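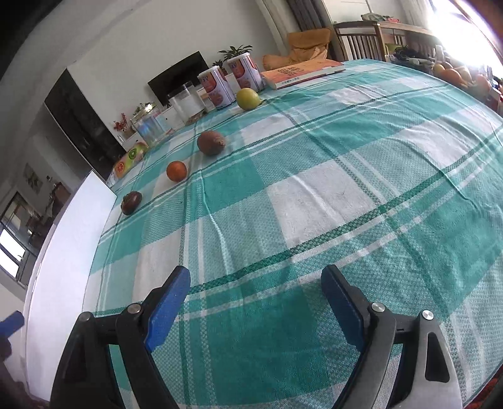

Standirach Range Improvement: Progress Report to the Fund

Period covered: spring up to the end of August

We're past the halfway point and there is plenty to tell you. When we wrote the application we thought we'd be spending this summer arguing over drainage and waiting for timber. We did a fair amount of both, but the long bay is open, the loan rifles are properly set up for the first time in years, and the new members' course has a waiting list (a short one, but we've never had one before!).

The firing point

The old concrete at the Standirach end had sunk at one corner, so anyone shooting prone on the left-hand lane was tipped slightly downhill. Most of us had got used to it and aimed off without thinking. The slab has now been broken out and relaid, with a proper fall towards the back so rain runs off behind the shooters. There are six lanes where there were five. We squeezed in the extra one by moving the rifle racks to the side wall, and the range inspector was happy with the spacing.

The contractor, Nister, started nine days late after a wet spell, then made up most of the time. Their final bill came in slightly over the quote, all of it down to extra hardcore under that same sunken corner. We've paid the difference out of club funds and are not asking you to cover it.

Distances and targets

We now have fixed frames at 100 and 300 yards. The nearer frames are on steel posts set in sockets, so they lift out for mowing, and two people can put the whole row up before the kettle boils. The 300 yard frames took longer. The bank behind them needed building up and reseeding before we could use it, and the first lot of seed was eaten by pigeons almost to the last grain. The second sowing has taken beautifully.

We had hoped to reach 400 yards. The land is there, but the safety template clips the edge of the forestry track, and we would need either a gate agreement or a higher bank. We have opened talks with the estate and they have been friendly. I'd expect an answer over the winter, and we have left that part of the grant untouched until we get one.

Loan rifles

This is the part I'm most pleased with. The club has eight rifles that it lends to beginners, and their scopes had been fitted over the years by whoever had a screwdriver handy. Two had rings of different heights on the same rail. One had been shimmed with a strip cut from a drinks can, which held zero surprisingly well until the day it didn't.

We stripped the lot. Every rifle now has a one-piece rail and matched rings from Kaushik, fitted with a torque driver, and the settings are written on a card kept in the case. Four of them have new Eneo scopes as well. We went for the plain fixed-power model, which beginners find much easier to get on with, and spent the saving on better slings and a second spotting scope. All eight were zeroed over one long afternoon at 100 yards and checked again three weeks later. Seven hadn't moved. The eighth had a loose action screw, now sorted.

We have also bought a bore guide and a decent cleaning rod for each calibre, and the cleaning bench finally has a light over it.

People

Membership stands at 38 more than this time last year, well ahead of the figure in our application. Roughly half of the newcomers arrived through the beginners' course and the rest mostly through friends. The course runs over four evenings, starting at half past six, and covers safety, position, trigger control and an introduction to reading the wind. Everyone shoots on the first evening, which has made a huge difference to how many come back for the second.

Two more of our members have passed the range officer qualification and a third is part way through. That lets us open midweek without leaning on the same few faces every time.

What hasn't gone to plan

The accessible path from the car park is behind. The surface we chose turned out to be too loose for wheelchairs once it had been walked on for a fortnight, and we'd sooner redo it than pretend it's fine. A bound gravel has been priced and fits within the remaining budget, provided we do the edging ourselves. The electronic target trial hasn't begun either. The supplier's loan set has been promised twice and we're still waiting.

Next steps

Path edging first, while the ground is dry, then the bound gravel on top. The roof over the new sixth lane needs guttering before the autumn weather sets in. We plan to hold our first inter-club match on the 300 yard frames once the bank has been signed off for the larger calibres, and you would be very welcome to come and have a go. Loan rifles provided, and they all shoot straight now.

Receipts for the rails, rings, scopes and groundworks are in the attached folder, along with the inspector's letter. The next claim will cover the path and guttering only.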